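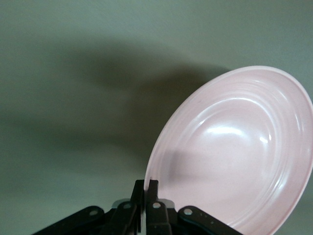
*The plate. Pink, glossy, ridges all the way around the middle.*

**Gray marks in the ridges of a pink plate, how do I get them out?**

I bought a stack of these secondhand on Friday. Lovely plates, except that several of the others in the stack have thin gray lines on the raised rings, like somebody went at them with a pencil. Dish soap does nothing. The dishwasher did nothing, twice. My sister says it's "patina," but she also says that about her oven. Is the glaze ruined, or can I fix this without sanding off the pink?

*posted by wamotine_7*

---

**Tiago Pacheco**

Those are almost certainly metal marks. Knives and forks are softer than a hard glaze, so they leave a bit of themselves behind, and raised rings catch more of it than a flat plate would. Make a paste of baking soda and water, rub along the rings with a soft cloth, and leave it a few minutes before rinsing. If that's too weak, use a powdered cleanser with oxalic acid in it. Wear gloves, try a spot on the back first, and wash the plate well before you eat off it. Skip steel wool unless you want more gray lines.

If your fingernail catches on a line, it's a scratch and you're keeping it.

**flenton_dishes**

vinegar. works on everything

**Maximiliano Manzano**

Vinegar is for hard water film and chips, and I've tried it on fork marks with great patience and no result. Tiago's paste worked on mine. An old soft toothbrush gets down between the ridges better than a cloth. Put paper towels between the plates when you stack them, or you'll be back next July.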